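Fixing a gripper that keeps dropping things (slowly)

I lost most of a week to this fault, so I'm writing it up while I still remember the order I did things in. My arm is a small six-joint one with a Tollex two-finger gripper, and it practises on kitchen jobs. The trouble was that it would pick something up, carry it nicely, and then the fingers would ease open over the next few seconds. Glass jars and knives are on my worktop, so this wasn't a fault I could live with!

Before you touch anything, press the stop button and pull the plug on the gripper supply. Then wait. Mine still had a twitch left in it after I'd switched off, and I got a nipped thumb for my impatience.

First, find out if it's the grip or the command. Open the log and put the finger position next to the target. If the target changes, your program is letting go and you can stop reading. Mine sat at 26 mm the whole time while the fingers crept out to 31, so the program was fine and the hardware wasn't holding.

Next, check the motor temperature. I was sure this would be it (it always is with my printer) and bought a little fan from Plandby. Made no difference at all.

Then take the cover off. There are 3 screws, and the short one goes nearest the cable. Hold the pinion still and try to turn the motor shaft by hand. If it slips, there's your problem — the grub screw has backed out. Mine went round with hardly any push. Clean the old threadlock off, add one small drop of new, line the screw up with the flat on the shaft and tighten it snugly. Leave it overnight.
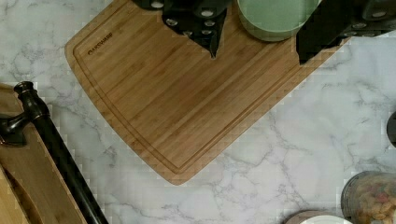 When it's all back together, do 20 lifts with something soft, at low speed, with your hand on the stop button. I use a rolled-up sock. Hold each lift for a slow count of ten and look at the log again afterwards. The finger position should stay put. Only go back to hard or sharp things once you've had a full run with no creep.

Tyra Bråten wrote to say hers did the same thing but the screw was tight, and the key on her pinion had sheared. So if yours doesn't slip by hand, look there next. I've put a reminder in for August to check mine again.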